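3.2 Seasonal water levels and visitor access

The Moya floodplain receives most of its water from rain that falls far upstream, so the level at the lodges lags well behind the local wet season. Guides at Rotton and Sanetti both described the same pattern. The channels begin to fill after the last local rain, the side lagoons connect a few weeks later, and the highest water comes in July, when the air is dry and the nights are cold. Boat trips are therefore sold mainly in winter, and walking and vehicle trips in the months before and after it.

We took daily readings from the gauge post at the Rotton landing and compared them with the trip book kept at each lodge. The trip books gave 309 usable entries. An entry was left out if the activity was not named or if the party turned back before reaching the first channel. Readings were taken at 6 in the morning, before the boats went out, to keep wash from affecting the level.

At Rotton the change from vehicle to boat trips was gradual. For most of the early season guests could choose either, and the guides told us that the choice depended more on the length of stay than on the water. At Sanetti the change was sharp. The only road in crosses a low saddle, and once the saddle is under water the lodge is reached by boat or light aircraft. The guest questionnaires were sorted by lodge and by month of stay.
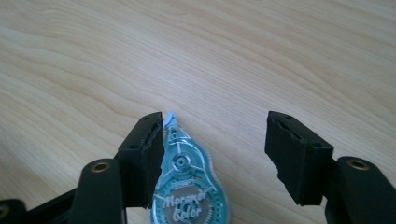 Milagros Cordero
Lecturer in Tourism Geography and corresponding author

Figure 4. Light-coloured wooden tabletop with the fingers of a hand-held gripper.

The questionnaires asked guests what they had expected to do and what they had done. Many of those who came in the shoulder months had expected boats. Brochures for the region tend to show full lagoons whatever the month being advertised, and several guests said they had booked on the strength of those pictures. Guests at Ivamness, which lies on a permanent channel, seldom raised this point. The lodge there runs boats all year, although the smaller lagoons to the north cannot be entered at low water.

Guides gave a longer view. Vichien Phetsri, who has kept the Sanetti trip book for several seasons, told us that the date on which the saddle floods is harder to guess from local signs than visitors suppose. He relies on radio reports from upstream -- a practice also followed at Ivamness. The oldest written note we found on the saddle dates from 1900 and says only that carts were unloaded and the goods taken on by canoe.

Two limits should be kept in mind. The gauge post at Rotton was replaced during the study, and the new post was set 30 millimetres lower than the old one. All later readings have been corrected for this. The trip books also record parties and not individual guests, so a single entry may stand for two people or a full boat. We return to the second point in Section 4, where the bed-night returns from the three lodges are used to weight the entries by month.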